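Subject: Re: [vimness-list] how many tray episodes before we retrain?
List: Vimness discussion
From: Lernow kitchen bench

Hello all,

On the retraining thread from earlier in April:

> We're at a bit over half the target for the tray task and the loss
> curve has gone flat. Is there any point carrying on with the same
> objects, or should we stop, retrain, and see what it gets wrong?
> Our last batch was all sponges and it now grabs sponges beautifully
> and nothing else.

Carry on, but mess the tray up first! We had the same flat patch at Lernow and it went away once we stopped being so tidy. Our set now stands at 1025 episodes, and the ones I'd keep if I had to throw the rest out are the later, muddled ones, where soft things overlap and the arm has to pick a side to come in from.

What we do now is put 8 things on the tray, never in the same layout two episodes running. Cloths get dropped, not placed (this matters more than I'd have guessed, because a person placing a cloth always leaves a nice corner sticking up, and the policy learns to hunt for that corner). Keys go in as well. They're horrible to grasp and I love them for it. The operator gets one instruction, "pick up the blue sponge" or whatever it is, and has to do it without clearing a path first unless the target is properly buried.

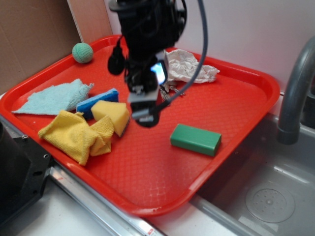
Baldursdóttir wrote back to me off-list that mixing hard and soft things in one tray made their labels a nightmare, and that they'd sooner have two clean sets and blend them at training time. Fair enough, and if your annotators are already stretched I wouldn't argue. But blending never gives you the moment where a cloth drags the thing next to it along for the ride, and those drags are exactly where our old policy fell over. We label them with a single extra tag, "neighbour moved", and leave it there. It adds very little work once people are used to it.

A few practical bits, as people asked:

- Failed grasps stay in. We mark the start of the second try and keep the whole thing as one episode. After 3 tries the operator stops and we bin it.
- Two sponges of different colours on the same tray is a lovely cheap test of whether the instruction is being read at all. Our first policy just took the nearer one, every time, bless it.
- Turn the tray a bit between episodes. We kept ours square for the first few hundred and the thing was lost as soon as somebody knocked it.
- Write the instruction down before the arm moves. We used to fill them in afterwards and ended up with a lot of "pick up the cloth" where there were 2 cloths.

I've put our object list and the tag sheet in the shared Vimness folder, under "tray". The sheet still has the old Sirkus column names in it, so "item_b" means the target and "item_a" means whatever got touched first. Sorry, I know. I'll rename them when the export script stops depending on it.

If anyone has tried this with damp cloths I would really love to hear how it went. We've only done dry ones so far and I suspect the weight changes everything. Also very happy to swap a few hundred episodes with anybody whose tray is a different colour from ours!

Cheers,
the Lernow bench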